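Zovari Community Help > Workplace Equipment > Automation

# Can a machine take over clearing and restocking in a small assembly shop?

**Posted by Kosier Shop Office**

Our office manages a small assembly shop with an attached break room and laundry area. We have been asked to report on whether any of the routine chores in these spaces can be given to a machine within the next budget period. The shop has four workbenches and one row of storage racking. Two employees currently spend the end of each shift on the following work:

- returning loose parts from the benches to the racks
- placing finished parts on the outgoing platform, all facing the same way
- wiping down the benches and sweeping
- washing, drying and folding shop towels
- emptying the dishwasher in the break room

The shop handled 1,878 finished parts in April, in a little more than thirty shapes. Most are long and flat. A few are soft or bend when lifted at one end, and these are the ones that are most often set down crooked.

We have received sales material from several suppliers. The videos are impressive, but they do not state how often the machine fails or who puts things right when it does. We would appreciate replies from organizations that have carried out a trial of their own. We are especially interested in three matters: which of the chores above are realistic today, whether one machine could cover more than one of them, and what should be asked of a supplier before a visit is arranged.

Floor space is limited. The benches cannot be moved, and the aisle must remain clear for hand carts.

## Replies

### Girance Training Center

We ran a trial of a single arm at one bench and can report on the second item in your list. We have no experience with the break room and will leave that to others.

Picking up a known part from a known place and setting it down in another known place is well within reach. This has been the case for many years in larger plants. The difficulty in a small shop lies in the word "known." Our arm was set up for one part shape. It completed 700 cycles during the trial, and staff had to step in on a number of them. In nearly every case the part had been left at a slight angle or was lying against its neighbor. A worker corrects this without noticing. The arm stopped and waited.

With regard to your thirty shapes, we would advise against trying to cover all of them. Sort the April figures by shape and see whether a small number make up most of the volume. If they do, a machine limited to those shapes may be worth a visit from a supplier. If the volume is spread evenly, the time spent changing tools and settings will probably cancel any gain.

The tool at the end of the arm deserves as much attention as the arm itself. Fingers, suction cups and flat plates each suit different parts, and a tool that holds a rigid part well may drop one that bends. Please take your softest and your longest parts to any demonstration. Do not accept a demonstration carried out only with the supplier's own samples.

We would put these points to a supplier in writing:

1. How many times did the machine need help during its last full week at a customer site of similar size?
2. What does the machine do when it cannot find the part?
3. Can shop staff teach it a new part, and how long does that take?
4. What guarding is required, and does the guarding reach into the aisle?
5. Who is responsible for repairs, and how soon will that party arrive?

The fourth point ended our own plans for a second bench. The arm fit. The guarding did not.

### Michalík Facilities Desk

Floor sweeping can be automated. We have used a self-driving sweeper for two years and are satisfied. It should be run after the hand carts are parked.

Towels: send them out. We looked at a folding machine and the price was far beyond what a small shop would pay. It also needed a person to feed in each towel, so the saving was small.

Dishwasher: no.

### Zovari Equipment Library

The replies above agree with the notes held by this library, and we would add some remarks on planning and on the question of one machine covering several chores.

General household-style work remains the hardest part of your list. Emptying a dishwasher involves wet glassware, tight spaces, doors and drawers, and objects that are seldom in the same place twice. Research groups have shown machines doing this. The members who have written to us about such machines describe slow work with a person standing nearby. We are not aware of a member shop that relies on one. The same applies to wiping down benches on which tools and loose parts have been left, as the machine must first decide what may be moved.

A single machine for both the outgoing platform and the break room should not be planned for at present. The two areas call for different reach, different tools and different safety rules. A request for proposals that combines them is likely to draw high prices or few replies. We suggest that the towels and the dishwasher be removed from the report, or placed in a separate section marked for later review.

For the bench-to-platform work, we recommend that the layout be tried in simulation before any equipment is rented. Several members have found that a simple model of the table, the platform and the racking is enough to settle the main questions: whether the arm can reach the far end of the platform, whether it clears the uprights, and where a cart would have to stop. The model need not look finished. Plain surfaces and correct measurements are sufficient.

Two cautions apply. A simulated part behaves better than a real one, and a part that bends is especially hard to model. A good result on the screen should be taken as permission to carry out a bench trial and should not be entered in the report as proof that the work can be automated. Second, the height at which the tool approaches the part should be checked separately for each shape. Members have reported that low, flat parts are the most troublesome, as a small error in height either leaves the part behind or presses it into the surface beneath.

A rendered view of a layout with an overhead arm follows. The arm carries a flat plate above a long, low part on the platform, and there is storage racking behind the table.
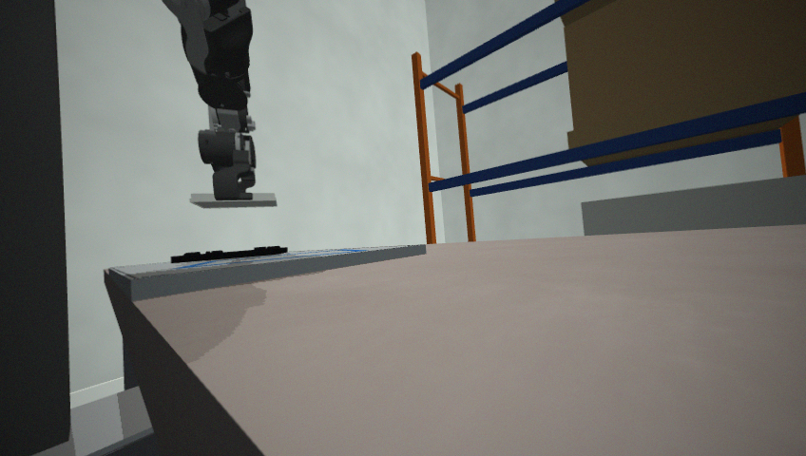

### Kosier Shop Office

We thank all three organizations. The report will propose a sweeper for the floor and a bench trial limited to the most common rigid shapes. Towels and dishes will be listed for later review. The five points for suppliers will be attached as written, with a sixth asking whether a simulation of our own layout is included in the price.

The thread may remain open. We would still welcome a reply from any shop that has handled parts that bend.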